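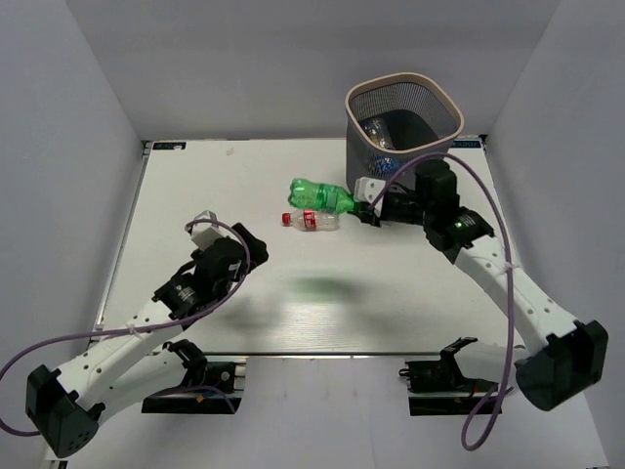 *Mesh bin with a bottle in the bottom.*

# Hestudgate Kerbside Swap: your questions

Hello! I run the sorting side of the Hestudgate swap and recycling scheme and I answer most of the emails, so I've written up the ones that come in again and again. If yours isn't covered, write to me and I'll probably add it (eventually, I'm slow in July).

## How do I join?

Send us your address and tell us which side of the railway you're on. That second bit matters more than you'd think, as the van does the two halves on different mornings and I have sent Isauro to the wrong one before. You'll get a sticker for your box and a starter sheet through the door. It costs nothing for a household. Shops and cafés pay £40 a year, and we can invoice you if your bookkeeper needs one.

## What do you take?

Clear and coloured plastic bottles, tins, cans, clean foil, glass jars, cardboard, newspapers and the sort of plastic tub that ice cream comes in. We also take books and working kitchen bits for the swap shelf, but please put those in a separate bag with SWAP written on it in big letters. I once fished a perfectly good garlic press out from under a heap of bean tins and it has lived at my house ever since, sorry to whoever that was.

## Lids on or lids off?

Lids on! I know, it used to be off. The place we send our plastic to changed its mind, and now loose lids are a pain because they drop through the sorting table. So squash the bottle, screw the lid back on, and it goes in with the rest. Metal jar lids are different: take those off and put them in with the tins.

## Do I have to wash everything?

A quick swish is plenty. Use the end of your washing-up water and don't run the tap specially. Peanut butter jars are the ones I get asked about most, and my own method is to leave a bit of hot soapy water in there overnight with the lid on, then give it a shake in the morning. If it's still claggy after that, bin it and don't feel bad.

## Do I need to peel the labels off?

Nope, leave them. Same goes for the plastic windows in envelopes and the tape on boxes. If a box is more tape than box, have a go at pulling some off.

## Can I use any container?

Pretty much. The green box we hand out holds 40 litres and suits most people, but plenty of you use your own crates and that's fine as long as it has our sticker on and one person can lift it. Please don't use bin bags. We can't see what's in them, and they split, and then I'm chasing yoghurt pots down Bedine Road in my slippers.

## What about indoors, where do I put it all until collection?

I've got a small bin in the kitchen for bottles and tins, and an old shopping bag hung on the back door for paper. Whatever you use, keep it close to where you make the mess! Mine was in the porch for a year and I'm ashamed to say how much ended up in the ordinary rubbish because it was raining and I couldn't be bothered to go out there.

## My box wasn't emptied. What happened?

Have a look for a tag on the handle first. Yellow means there was something in it we can't take, and the crew will have ticked what it was. No tag at all usually means we missed you, in which case email before 4pm and we'll try to come back round the next morning. If you live at the top of Masilela Close, check whether there was a car parked across the turning, as the van can't get up there if there is.

## Can you take batteries?

Not in the box, please, ever. We had a small fire in the back of the van last winter and it gave us all a proper fright. Adis, the hardware shop by the bridge, has a battery tub just inside the door and we empty that ourselves.

## What about crisp packets and cling film?

Not from the kerb. The bigger supermarkets often have a collection point for soft plastic, so it's worth looking near the entrance next time you're in.

## How many homes do you collect from?

We started with 89 and we're up to 229 now, which still makes me grin. The long-term hope is 1,000, but we'd need a second van for that and the first one is held together with cable ties.

## Can my school or club get a talk?

Yes please! Precious Du Plessis does these and she's brilliant with the little ones. She brings a big pile of (clean) rubbish and gets them to sort it, and it gets quite loud, so ask for the hall if you can. Give her three weeks' notice.

## I'm moving house, what do I do with the box?

Leave it for the next people if they want it. Otherwise put it out empty with a note on and we'll pick it up on the usual round. Do peel your sticker off if you're moving within Hestudgate, because it has your old round number on it and we'll send you a fresh one.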